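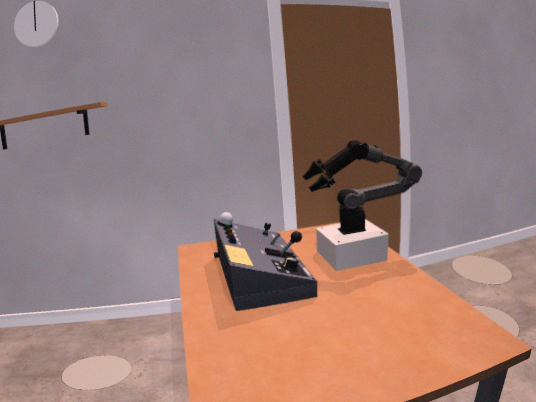 **A very good score, and a bent toggle switch**

Regular readers will know how we feel about success rates. In January we passed on, with a raised eyebrow, the news that Marov's switch-throwing controller had been run 3830 times in simulation and had failed on only 67 of them. The announcement had a chart. It had the word "robust" in it more than once. Dosgate, who have a control desk they would like a robot to operate while people stay on the other side of a wall, liked the chart enough to give the thing a bench trial.

The trial was stopped on a Friday, before lunch, with a bent toggle on the real panel and a gripper that wouldn't close properly. Nobody was hurt. The bench had a guard round it and the stop button did its job, which we mention early as it's the only part of the story that went to plan.

What happened is fairly dull, and that's why we think it deserves the space. The controller was asked to move a toggle from one position to the other. It brought the gripper down, touched the lever slightly to one side of where it should have, and kept pushing. The lever wouldn't go that way. The arm pushed harder, because in all its practice pushing harder had worked. The first attempt tripped the force limit. Somebody reset it and tried again, and the second attempt bent the lever. So that's 2 attempts and 2 stops, the second of them by hand.

Marov's first account blamed the bench. The panel was said to be mounted a little off true, and perhaps it was. We'd have more sympathy if the same controller hadn't been sold on its ability to cope with panels mounted a little off true.

The second account is better, and we give them credit for putting it in writing. In the simulator the toggle was a simple hinge. Any contact above a small force, from almost any direction, would swing it over. Worse, the simulated fingertip could sink a short way into the lever without complaint. A sideways shove, a glancing brush on the way past and a clean push all ended with the switch in the new position, and all were scored the same.

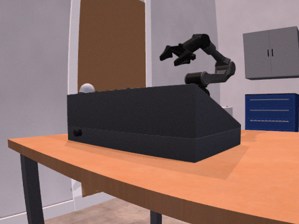 *The simulated arm over the table, gripper slightly open.*

You can probably see where this goes. If a brush counts as a push, then a controller has no reason to learn to push. It learned to arrive in the right area and lean. Out of 3830 runs, how many were proper operations of the switch? Marov can't say. The logs kept the final position of the toggle and threw the contact data away to save disk space. We asked whether the runs could be repeated with the contacts recorded and were told this was "being looked at".

Rirell, who supply the simulator, point out that their software has a setting for stiffer contacts, that it is described in the manual, and that it was switched off. This is true. It is also off by default, and it slows everything down, so we would like to know how many of their customers have ever turned it on. They didn't offer a number.

What bothers us more is the safety side. The force limit on the real arm had been chosen by looking at the forces in simulation and adding a margin. But the simulated forces were low precisely because the lever gave way to anything. When the real one didn't, the arm hit its limit at once, and the limit was then raised so that the trial could carry on. We've read the bench notes. The entry for that decision is one line long and has no initials next to it.

A force limit that trips on the first go is telling you something. It should not be turned up by the people who want the demonstration to work, in the ten minutes before they try it again.

There's also the matter of the panel itself. A lone toggle is forgiving. Put it next to a rotary knob and a lever and the question changes, as a controller that leans in the general direction of its target may well lean on the neighbour too. The scoring took no notice of this. A run that threw the right switch and knocked the mode knob on the way out was a success.

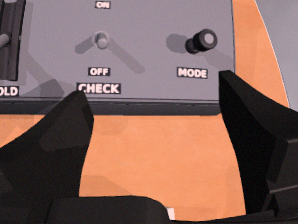

A reader writes that we are being hard on simulation, and that a bent toggle is cheap next to what a season of trial and error on real hardware would have cost. The same reader's own team always fails a run if any second control moves, and found their scores fell so far in the first week that "we had to stop showing them to the sales side".

We have no quarrel with that, and would like to see those scores. Our complaint is with the chart.

Groen have been asked to go through the logs and the bench notes and report to Dosgate. Until then the trial is on hold, the force limit is back at its old value and the panel has a new toggle. Marov say a corrected controller is being trained with the stiff contact setting on. No success rate has been given for it so far. When one arrives we shall ask what was counted, and print the answer if we get one.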